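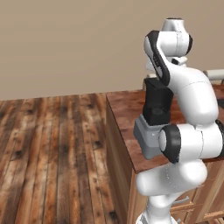 Merrin Tolhurst
Home and Kitchen Columnist

I have owned a lot of mops. String ones, flat ones, a steam one that lifted the finish off a corner of the laundry and had to be given away to my sister (who has tiles, and loves it). So when the Vistorano spray mop turned up on the doorstep I wasn't exactly skipping down the hall to open it. I was after something for timber floors, knotty old boards with more dips than a country road, and most mops are plainly designed by people who live with lino.

Anyway! I've been using it for eight weeks now, and I have opinions.

First up, what you get. There's a handle in three sections that click together, a flat head with a swivel, two microfibre pads and a refillable bottle that sits on the front of the pole. The bottle holds 400 ml. You squeeze a trigger near the grip and it sends out a fan of mist ahead of the head. No batteries, no charging cradle, no app. I had it together before the kettle boiled, and the only swearing was over the top section, which needs a proper shove before the button pops through its hole. If yours feels wobbly, that's the bit to check.

The instructions are a folded sheet of drawings with hardly any words on them. They show the bottle going in upside down, cap first, and I'd fill it over the sink the first time because mine dribbled down my sleeve until I worked out the cap has two positions.

Now, the spray. It's fine! Really fine, almost a hair-mist, and on timber that's what you want. My old spray mop, a Bassi I bought years ago on clearance, spat out fat drops that sat in the gaps between the boards and left a tide mark if I got distracted by the phone. With the Vistorano I can do a strip, wipe it, and the floor's dry by the time I've shuffled back to the start of the next one. I did the whole kitchen and hall on one bottle with a bit left sloshing in the bottom.

The pads are where I got a bit excited. They're thick and loopy on one side, with a short scrubby strip along the front edge, and that strip is brilliant on dried porridge. (We have a lot of dried porridge.) They attach with hook-and-loop and they stay attached, even when I'm leaning on the head to get at something under the kickboards. Through the wash they've kept their shape, although they come out holding every bit of lint in the load, so I put mine in with the tea towels and never with anything black.

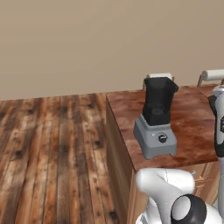
Prustden, August

I took the mop away with me, which I realise is not a normal thing to do. We'd rented a place up here for the back half of winter, a drive of around 2,000 kilometres, and the listing had boasted about its timber floors while saying nothing about cleaning gear. What we found in the cupboard was a broom with a bend in it and half a bottle of something lemon-scented and sticky. So I was pretty smug, getting the Vistorano out from under the doonas in the back of the car.

It travelled well. The pole comes apart into pieces short enough for a decent duffel bag, and the head folds nearly flat. I'd forgotten to empty the bottle, mind you, and one of the doonas now smells very clean.

Prustden is red dust country, and red dust is a proper test. It gets in under the doors and it turns to paint the minute you wet it. I'll say straight out that no spray mop will cope if you haven't swept first. I tried skipping the broom one morning out of laziness and spent the next half hour pushing pink streaks up and down. Swept first, though, then two passes with a fresh pad, and the boards came up lovely, with that soft look old timber gets when there's no film on it.

I used plain warm water for the first while, then a capful of Koreditz floor soap, which the hardware shop in town had on the bottom shelf. It suits the Vistorano well. It's thin, so it doesn't gum up the nozzle, and it has hardly any smell. I did try the sticky lemon stuff as well (for science) and the nozzle clogged before I'd reached the fridge. A soak in hot water and a poke with a pin sorted it out, but I wouldn't do that to it twice. 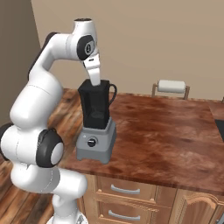

Corners are the other thing I get asked about. The head is a rectangle with slightly rounded ends, so it goes along a skirting board beautifully and then leaves a little crescent of grot in the corner itself. You can turn it on its point and jab, and I do, but a pad wrapped over your fingers is quicker. Under furniture it's terrific — the swivel lets the pole drop almost to the floor, and I got right to the back wall beneath a very low couch and brought out a sock I didn't recognise.

A few grumbles. The trigger is stiff, and my thumb-side knuckle knew about it after a big session. The hanging loop is a silly bit of soft plastic that I expect will be the first thing to go. And the replacement pads cost $8 each, which feels cheeky when two of them came in the box and the rest of it was so fairly priced. I've bought one more anyway.

Would I buy the mop with my own money? Yep, for timber or for those floating boards everyone has now. If you've got rough slate or outdoor pavers, give it a miss, the loops snag. And if your hands are sore or arthritic, try the trigger in the shop before you commit to it.

I'm leaving the Bassi out for the next hard rubbish collection. The Koreditz soap I've stocked up on, three bottles, wrapped in a towel this time.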